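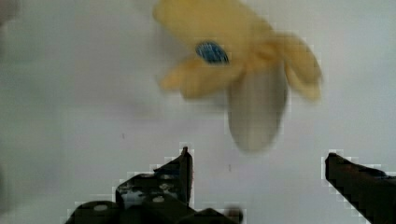 What colour of tableware works best on a white kitchen table?
Mid-tone pieces, such as mint green or dusty purple, because their rims can be picked out in both daylight and lamplight without the glare of a stronger colour.

The white table is a common choice in small kitchens. It reflects light, it goes with any wall colour and it can double as bench space when the cooking spills over. It also makes small things hard to place. A white saucer on a white top has only its shadow to mark the edge, and under flat overhead lighting the shadow is faint.

Sanne Van Loon fits out rental kitchens in Holthorpe and works with white tops almost exclusively. Her starting point is the large appliance. A toaster oven goes to one side of the table, with the door facing a clear area big enough to take a hot tray. Plates and food go on the other side. The gap between the two is working space and stays that way.

"People fill the middle first," she says. "Then they open the oven door and something has to move."
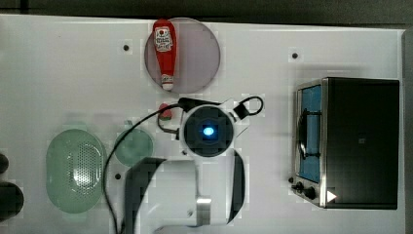
Page last changed: 28 November 2020

Translucent plates are a special case. They take on part of the tone of whatever is under them, so a green or mauve plate looks paler on white than it did on the shop shelf. Van Loon checks samples on the actual top before ordering. For the Correa units, a block of 14 flats, she rejected a pale grey range at this stage and ordered two darker tones.

Bottles cause more trouble than plates. A sauce bottle standing near the edge is easily knocked. Laid on a rimmed plate or tray it cannot roll off the table, though it should have a sound cap. Fruit can go straight on a clean top. Peeled fruit needs a plate of its own if it is not going to be eaten right away.
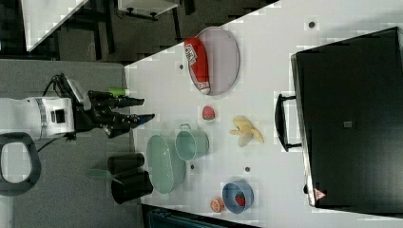

Mint-green basket and pot on a white tabletop, with a peeled banana close by.

Baskets suit light items that are used together. An oval basket takes up less depth than a round one of the same length, and perforated walls let air through if it holds fruit. Pots with loop handles can stand beside it, with the handle turned inward.

Cups are best kept well in from the edge. Teun Jansen, a cabinetmaker in Lolstead, allows 30 mm as a bare minimum and prefers more. He builds his tables 800 mm deep, which leaves room for a tray at the back and a clear strip at the front.

Jansen wipes his own white top with warm water and a little dish soap, then dries it with a cotton cloth. Sauce and berry stains are dealt with the same day. Abrasive pads are kept off the surface, as fine scratches hold colour and are difficult to clean later.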